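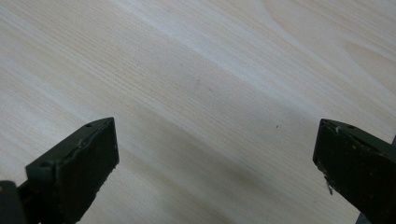

Visit to the Ferkik workshop, March

Ferkik is a shared workshop on the ground floor of a former printing works. It has 22 members, a metal room, a wood room and one long bench at the back given over to Wilenent, a hand-held gripper with a matching arm that a few members have been building in the evenings. I went to see the build and arrived at 10 in the morning, before the saws were running.

The hand-held unit is a pair of opposed fingers on a short body, worked by a trigger. A camera sits behind the fingers and looks out between them. A person carries the unit through a task, the recording is stored, and the arm is later set to repeat the motion with the same fingers fitted. Keeping the fingers identical on both tools is the main rule of the project. If one pair is changed, the other is changed on the same evening.

The fingers are dark green, nearly black, with flat inner pads and round holes along the upper side. They show wear. The coating is chipped along the rim and there are pale flecks on the pad faces. I asked whether worn pads are replaced on a schedule. They are replaced when a test block slips, and the date goes on a card by the vice.

The work surface gave the group more trouble than the mechanics. The pale wood has a fine straight grain which opens into wide curves towards one corner, and under the lights it takes a bright band of reflection. The tracking software needs fixed points to hold its position, and it loses them easily in straight grain. Specks help a little. Turning down the lamp helped more, and a printed marker sheet at the edge of the bench is to be tried next.

The arm was bought second-hand from Tierney, a dealer in used workshop equipment, without its controller. The replacement controller is a Vustance board, wired by the members. Two of the joints ran hot on the first long test, and the current limit was lowered. The arm is slower as a result. It now completes a pick and place in 19 seconds, against 2 for a person holding the gripper.

I was allowed to try the hand unit. It is heavier at the front than I expected, and the trigger needs a firm pull for the last part of its travel. A longer lever has been cut but was not fitted on the day.

Visitors are asked to ring the side bell, as the front door is kept locked while the machines are in use. There is parking for 2 cars in the yard. Closed shoes are required in both machine rooms, and ear defenders hang inside the wood room door.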